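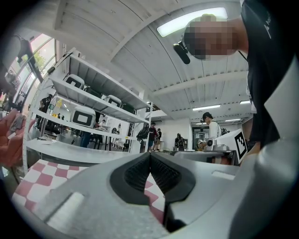
발표 메모 (25분 + 질의 10분, 넘기면 안됨)

- 인사 짧게. Kuvura 쪽에서 온 분들 있으면 손 들어달라고 하기
- 공저자: Ankica Dimitriou, Jianhua Feng. 이름 꼭 부를 것, 지난번에 빼먹음
- 오늘 얘기 한 줄: **핸드헬드 그리퍼로 모은 사람 시연, 손목 시점만 쓸 때 vs 머리 시점까지 같이 쓸 때**

## 1. 왜 이걸 했나

- 텔레옵은 느림. 다들 아는 얘기니까 30초 안에 넘어가기
- 손에 드는 그리퍼는 빠른데 손목 시점이 너무 좁음. 물체 잡고 나면 화면 절반이 손가락
- 그래서 어디에 놓을지를 정책이 모름. 잡기는 잘하는데 놓기에서 망함
- 가설: 머리 시점 하나 더 넣으면 놓기 구간이 좋아진다
- 여기서 Radonjić 베이스라인 언급. 우리 구현이지 원본 아님, 이거 분명히 말하기 (작년에 질문 나왔음)

## 2. 수집 방법

- 시연자 머리에 카메라, 손에 그리퍼. 양손
- 테이블에는 체크무늬 천. 배경 바꾼 실험은 따로 있음, 백업 슬라이드
- 과제 두 개
 - 천 접기
 - 용기 옮기기
- 시연 103개 모았고 그중 72개 사용. 나머지는 추적 끊김 또는 시간 동기 안 맞음
- 버린 기준 물어보면: 마커가 연속으로 안 잡힌 구간이 길면 통째로 버림. 보간 시도했는데 궤적이 튐
- 동기화는 시작할 때 마커를 양쪽 카메라에 같이 보여주는 방식. 단순한데 이게 제일 안정적이엇음
- 시연자 지시문은 최소로. "편한 속도로 하세요" 정도만
- Yolotzin Olvera가 수집 프로토콜 다 씀. 감사 인사 여기서 하기

머리 시점 예시. 투명 용기를 양쪽 손가락으로 잡고 있는 순간, 손가락마다 사각 마커 붙어있는 거 레이저로 짚기. 테이블이랑 바닥까지 한 번에 들어오는 점 강조. 대신 주변 사람 다리, 케이블도 다 들어옴 → 4번에서 다시 얘기 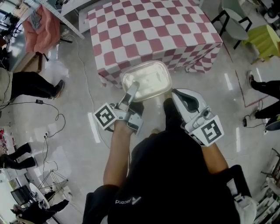 ## 3. 결과

- 평가는 과제당 36회, 시작 위치는 두 조건 동일하게 맞춤
- 표 읽지 말 것. 그래프만
- 잡기 단계: 차이 거의 없음. 손목 시점으로 충분
- 놓기 단계: 머리 시점 넣은 쪽이 확실히 나음. 특히 용기
- 천 접기는 애매함. 좋아진 시행도 있고 오히려 흔들린 시행도 있음. 솔직하게 말하기, 포장하지 말것
- 투명 용기는 두 조건 다 어려움. 뚜껑 반사 때문이라고 추정하는데 따로 검증은 안 함. "추정" 단어 빼먹지 말기
- 영상 클립 2개. 두 번째는 실패 사례, 끝까지 틀기 (접근 → 멈칫 → 용기 모서리 밀어버림)
- 클립 안 나오면 그냥 말로 때우고 넘어감

## 4. 안 된 것들

- 머리 시점은 사람마다 너무 다름. 키, 고개 각도, 습관. 정규화 해봤는데 반만 해결
- 바닥에 조명 반사 → 추적기 헷갈림
- 배경에 지나가는 사람들. 처음엔 마스킹했다가 성능 떨어져서 뺐음. 왜 떨어졌는지는 아직 모름
- 얼굴은 전부 블러 처리 후 공개 예정
- Ragnvald Sjöberg가 지적한 부분: 시연자는 눈을 먼저 움직이고 고개는 나중에 움직임. 그러니까 머리 카메라 ≠ 시선. 이 얘기 반응 좋을 듯, 천천히

## 5. 다음

- Husanow에서 같은 프로토콜로 재수집, 8월 시작
- 데이터 공개는 Lercombe 쪽 검토 끝나면. 날짜 약속하지 말기!!
- 시선 추적 붙이는 건 Kanokwan Mahawong이 맡음. 아직 보여줄 거 없음

## 예상 질문

- 로봇에 머리 카메라는 어디 다나? → 고정 마운트, 시연 때 평균 높이에 맞춤. 고개 움직임은 재현 안 함
- 손목 시점 화각을 더 넓히면 되는 거 아닌가? → 해봄. 손가락이 가리는 문제는 그대로
- 시연 수가 적지 않나? → 적음. 인정하고, 두 조건이 같은 데이터라 비교 자체는 가능하다고 답하기
- 양손 중 한 손만 쓰면? → 안 해봄

마지막 장 연락처 띄워놓고 질문 받기. 노트북 충전기 챙길것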